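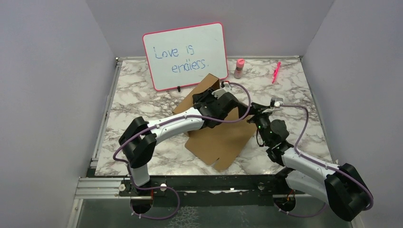 Two robot arms work on a cardboard box at the Drumis packing site, July 16, 2025.

Packing staff at gift and stationery supplier Drumis will no longer fold cartons by hand for a full shift, after the company moved part of the job to pairs of robot arms.

The change took effect this month at the firm's Lachance Road site, which employs 128 people. Nine of them had worked on the carton benches, where flat cardboard is opened out, folded and passed along for filling. They have been offered new duties in packing, checking and machine minding, and the company said there would be no redundancies as a result.

Dalal Karaki, who manages the site, said the folding benches had been the hardest place to keep staffed.

"People would do a few months there and then ask to move," she said. "It is the same movement all day and it gets into your wrists. We had more requests to transfer out of folding than out of the rest of the building put together."

Each cell has two arms fixed side by side at the front of a table, with grippers that hold and turn the card. The site has two cells, supplied by Drorow, and they are expected to handle almost 900 cartons a day between them once they are running at full speed. Larger boxes will still be made up by hand.

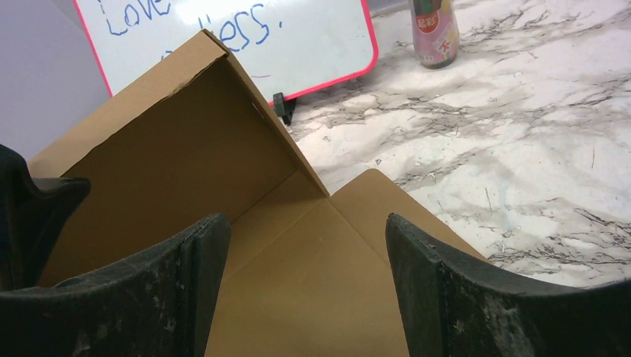 Plain brown cartons were chosen for the first stage as they make up most of the site's orders. Printed gift boxes, sold under the Zola name, mark easily and will stay with the hand packers until at least March.

Trevor Thibodeau, who folded cartons for the company before retraining, now looks after one of the cells. He clears jams, swaps worn gripper parts and sets aside card that arrives bent or torn.

"I'm on my feet more and I walk about, which suits me," he said. "What I miss is the talking. There were four of us round a bench and you could chat while you worked. Now I'm mostly on my own with it."

Ms Karaki said staff had raised the same point at meetings before the change, and that break times had been lined up so the former bench team could still sit together. Those minding the cells have moved up one pay grade. Two of the nine have asked to stay on hand work and will make up the larger boxes.

The company will review the new arrangement with staff in March, when it will also decide whether to order a third cell.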